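O rótulo devia falar em porções que alguém come

Durante o inverno passado tomei vitamina D todos os dias, em gotas, por indicação da médica de família. O frasco era da Zistum e dizia, em letras grandes, 2.000 UI. Só na segunda semana li a parte de trás e percebi que o valor dizia respeito a duas gotas, e eu andava a tomar uma. Não me fez mal nenhum. Fiquei, porém, com vontade de escrever sobre a forma como se apresentam as doses nos suplementos vendidos sem receita.

A minha opinião é simples: o número grande da frente da embalagem devia corresponder sempre a uma unidade. Um comprimido, uma gota, uma colher medida. Quem compra um suplemento compara preços na prateleira e compara pelo número que vê. Se uma marca indica o valor por comprimido e outra o valor por "dose diária", a comparação não serve para nada.

O caso do cálcio é ainda pior. Comprei em dezembro uma caixa da Pirnside que anunciava 2.000 mg de carbonato de cálcio por dose. Quem não estudou química lê cálcio e fica por aí. Mas o carbonato de cálcio tem 40 por cento de cálcio, pelo que a dose fornece 800 mg do mineral. A informação estava na tabela, numa letra que tive de ler à janela. Estava lá, portanto a empresa cumpriu. Continuo a achar que devia estar à frente.

Já ouvi o argumento contrário, e tem alguma razão de ser. Os fabricantes dizem que a dose diária é o que interessa ao consumidor e que dividir tudo por unidade obriga as pessoas a fazer contas. É verdade que há quem prefira ler um só valor e seguir a instrução. Só que muita gente não segue a instrução à risca: toma um comprimido em vez de dois porque são grandes, porque custam a engolir ou porque a caixa dura mais. Essas pessoas ficam com uma ideia errada do que estão a tomar.

Há também a questão de somar. Um multivitamínico de manhã, uma bebida enriquecida ao lanche, cereais com ferro e vitaminas acrescentadas. Nas vitaminas que o corpo elimina com facilidade, o excesso costuma preocupar menos. A vitamina A e a vitamina D acumulam-se, e aí convém saber os totais. Fiz essa soma em casa numa folha de papel e demorei quase uma tarde, entre unidades internacionais, microgramas e percentagens do valor de referência. O pó da Tawhiri que a minha irmã usa nos batidos traz os valores por 100 gramas e mais nada – a colher medida vem dentro da lata, mas a lata não diz quanto leva a colher.

As farmácias ajudam quando se pergunta. Na do meu bairro imprimiram-me uma tabela com tudo convertido para a mesma unidade, e foi a coisa mais útil que trouxe de lá nesse mês. As lojas em linha ajudam menos. Na Finditz, onde encomendei magnésio, a ficha do produto repetia o texto da frente da caixa e não mostrava a tabela nutricional. Escrevi-lhes a pedir a fotografia do verso e mandaram-ma no sábado seguinte.

Não peço rótulos maiores nem mais avisos. Os avisos já ocupam metade da caixa e pouca gente os lê. Peço o valor por unidade, na frente, com o nome do nutriente e sem o nome do sal – o resto pode ficar onde está.

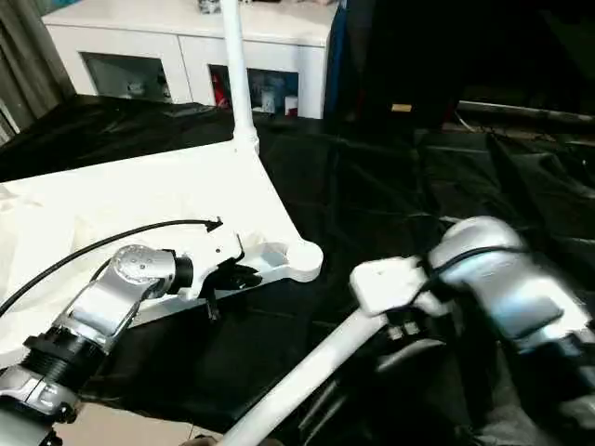 Entretanto, a quem toma mais do que um suplemento, sugiro que leve as embalagens todas à próxima consulta. As caixas mesmo, dentro de um saco. Eu levava uma lista escrita à mão e a médica pediu-me as caixas na mesma, porque a lista tinha copiado os números da frente.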